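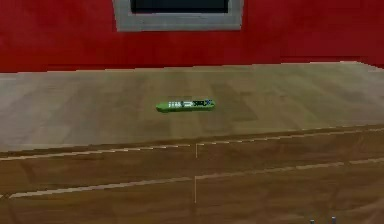

Photo: Jemal

Grimwood will go on paying for television service in rooms where the sets are off, after the town council voted Thursday night to renew its Lurnavier package through March.

The renewal costs $3,149, up from $3,000 last year. Lurnavier's letter put the increase down to "added value." The town has asked what was added and has been sent a brochure.

The package covers 36 channels on sets in the library, the senior lounge, and both waiting areas at town hall. A staff log kept over the summer found that residents had asked for the TV to be turned on four times. Two of those requests came during the same thunderstorm.
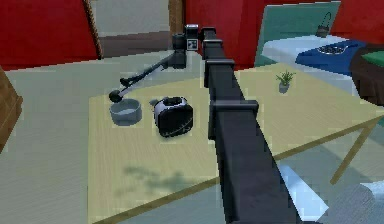 Canceling was on the agenda. The contract, however, has to be ended in writing 90 days ahead, and the notice must go to an office in Wornska that closed last year. Mail sent there comes back with a yellow sticker, and the sticker does not count as a reply.

The council also turned down a plan to keep the service at the library alone, after learning that one location costs more than all of them together.

The new term starts Saturday. Residents who want to watch something in a town building may ask at the front desk, where the remote is kept in a locked drawer. The key is at the library, which is closed on weekends.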